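Figueroa Two-Arm Bench Kit

Part no. FB-2 | Sold by Josow | Ships flat in two cartons

The Figueroa is a pair of small robot arms for a home bench or a shared workshop. You get both arms, the controller, the wiring and the mounting hardware. You supply the table, a computer and a couple of evenings.

We sell it as a kit because most of our customers want to know how the joints go together before they start writing programs for them. If you would sooner have it assembled, see Assembly Service further down the page.

What's in the cartons

Carton A holds the base plates, shoulder and elbow sections, wrist housings and covers for both arms. Carton B holds the joint motors, both two-finger grippers, the Cudo controller, the power supply, the cable set and a bag of fasteners sorted by length. There are 200 screws in the bag, including spares in the two smallest sizes. The hex keys are included. A small Phillips screwdriver is not.

Left and right arms are mirror images, so the covers are not interchangeable. The inside of each cover is stamped L or R. Check the stamp before you run any cable, as swapping a cover later means pulling the wrist apart again.

Building it

Allow an evening for each arm if you have put together a 3D printer or something similar, and longer if you haven't. The order that works best is base, shoulder, elbow, wrist, gripper, then cable. The printed guide has it in that order. The older PDF that still turns up in searches has the cable going in before the wrist, and we no longer recommend it.

Snug each joint by hand first, then finish with the hex key in a cross pattern. The screw bosses are moulded, not brass, and they will strip if you lean on them. Use thread locker on the motor horns only. Keep it away from the covers.

Leave slack in the cable at every joint. The most common fault we see on returned units is a wrist cable pulled tight over the elbow, which works fine until the arm reaches for something on the far side of the table. A loop that looks too big when the arm is folded is usually the right size when it is stretched out.

Mounting and table layout

Fix the two bases so the grippers can meet over the middle of the table. The mounting holes suit a benchtop up to 30 mm thick with the supplied bolts. For a thicker top, use longer M6 bolts from any hardware store. Clamps are fine for a first try, but the arms will walk if you run them quickly.

Surface matters more than people expect. A glossy white top throws glare back at an overhead camera, and a dark one hides black fingers. Plain brown cardboard is cheap, easy on the gripper tips and can be marked up with a pencil. Change it when it gets chewed up.

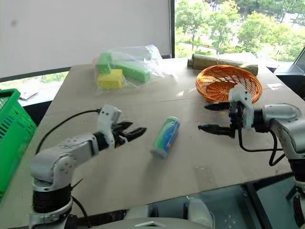 Figueroa arms over a cardboard-covered table, grippers open, with a can lying on its side between them.

For practice pieces, use what you have in the house. Cans, foam blocks and small baskets all make good starting points, and they ask for different things from the gripper. A can on its side will roll if one finger touches it first. Foam is forgiving and shows you how hard you are squeezing. Baskets are good for learning to put things down as well as pick them up.

If your bench sits by a window, try the setup at the time of day you normally work. Sun moving across the table will upset any vision program that relies on colour. A roller blind fixes most of it.

Grippers

Each gripper has two long fingers driven from one motor. They open to 135 mm at the tips. The fingers are held by two screws each and can be swapped for your own prints; the drawing for the finger mount is on the downloads page, in millimetres. Rubber sleeves are sold separately and are worth having for smooth metal or plastic. Without them the fingers tend to skate.

Controller and software

The Cudo controller runs both arms from the one box and connects to the computer by USB. It works with Windows, Mac and Linux. Motors are addressed in order from the base up, left arm first. If an arm moves the wrong joint when you run the check program, two motor plugs have been crossed. Power down before you swap them.

You can teach positions by moving the arms by hand with the motors off and saving each pose, or send joint angles from your own code. There is no app and no account to set up.

Read the safety page before you power up. The arms are small but they can pinch, and they do not sense people. Keep the stop switch on your side of the table, and keep kids and pets out of reach while the motors are live. In a shared workshop, unplug the supply when you leave the bench.

Assembly Service

Josow will build, cable and check both arms before shipping. Assembled arms go out in a larger carton and cost more to freight, particularly to regional addresses. Pickup from our workshop is available if you arrange it first.

Spares

Single motors, wrist housings, covers, fingers, cable sets and fastener bags are all in stock. Tell us whether you need left or right when ordering covers. Kits sold before April last year used the Ceson wrist, which takes a different cover and a shorter cable. The Ceson parts are still listed under Older Models, and the current gripper fits either wrist with the adaptor plate.

Common questions

Can I buy one arm? Yes, under part no. FB-1. The controller is the same, so you can add the second arm later – just run the setup program again when you do.

Can I paint the covers? Yes. Take them off first and mask the screw holes. Thick paint in the holes is enough to crack a boss.

Will it lift a full can of soup? We don't recommend it at full reach. Work closer to the base, or practise with an empty.

Is there a class? Uriel Sandoval runs a build night at our workshop when there are enough kits on order to fill the benches. Leave your email with your order if you'd like to be told about the next one.

Warranty covers motors, controller and power supply. Stripped bosses and cut cables are not covered, though we are happy to sell you the part and talk you through fitting it.

Page updated 2026-02-07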